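Speaker notes - planning and budgeting for a second robot cell
Kusorton site, spring planning round, March

Slot is 28 minutes with questions. Slides are sparse, most of the content is below. Skip the section on finance if the previous talk overruns.

Slide 1. Title
Say what the talk covers: how we put together the equipment request for cell 2, what we left out of the request for cell 1, and what we would ask a supplier before signing. It does not cover programming. Questions on programming go to the afternoon session.

Slide 2. Starting position
Cell 1 was bought as a single line in the capital budget: arm, controller, gripper, installation. Everything else came out of the maintenance budget over the following year. Maintenance had not been asked. The arm itself has been the least troublesome item on the list.

Slide 3. What the first request missed
Read the list, do not comment on every line.
Spare fingers and finger mountings.
Cable sets for the wrist. Lead time from Mamport was longer than for any other part.
Guarding changes after the risk assessment.
Floor fixings. The slab at the north end needed a survey first.
Operator training for the night shift, charged as a separate visit.
Storage for tooling that is off the arm.
In total 112 separate purchase orders were raised against cell 1 after handover. Most were small. The cost of raising them was not.

Slide 4. Splitting the budget
For cell 2 we use three headings. Capital: arm, controller, guarding, installation. Tooling: grippers, fingers, mounts, sensors. Running: service contract, consumable parts, training, power. The tooling heading is held by production engineering and carries over the year end. Finance agreed to this on condition that it is reviewed every quarter. Pause here, people usually want to write the headings down.

Slide 5. Quotations
Two suppliers quoted on the full specification, Gornier and Weldu. The Gornier quotation priced the gripper as part of the arm. Weldu priced it separately, with fingers as a further line. At first reading Gornier looked cheaper. Once spare fingers were added to both, the difference was small enough that delivery and service terms decided it.
Point to make: send every supplier the same blank price table and ask them to fill in each row. A row marked 'included' should still show a part number.

Slide 6. Floor space
Allow for the door swing of the guarding and for a pallet truck to turn. The drawing for cell 1 showed neither. Allow for somewhere to stand with the teach pendant as well. Cell 2 goes next to the Mamport rack, with the aisle kept clear for the fire route.

Slide 7. Tooling at close range
Leave this one up while talking.

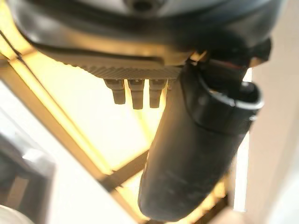 Production Engineering Group, Kusorton

The large black finger is the part to talk about. It has faint scuffs and a few pale smudges towards the lower end. Surface marks are not a reason to replace a finger, and the request should not be costed as if they were. Our replacement rule is based on measured wear at the contact face and on play in the mounting, both checked at the monthly stop.
Mention the metal bars behind it. Reach and clearance around a frame like this need to be checked with the gripper fitted. A reach diagram for the bare arm is of little use at the quotation stage - ask for one with the tooling drawn in.

Slide 8. Service contract
We asked for a two-day response and a fixed hourly rate outside the contract. Check who pays for travel. Check whether software updates are covered and who carries out the backup beforehand.

Slide 9. Timetable
Request in by the end of March. Order after approval, tooling order on the same day as the arm. Acceptance test at the supplier's works using our own parts, nearly 311 cycles at full speed, then repeated on site.

Slide 10. Questions
If asked about leasing: we looked at it, and the tooling was excluded from the terms offered. If asked about payback period: refer to the finance paper. The blank price table can be had from the group's shared folder.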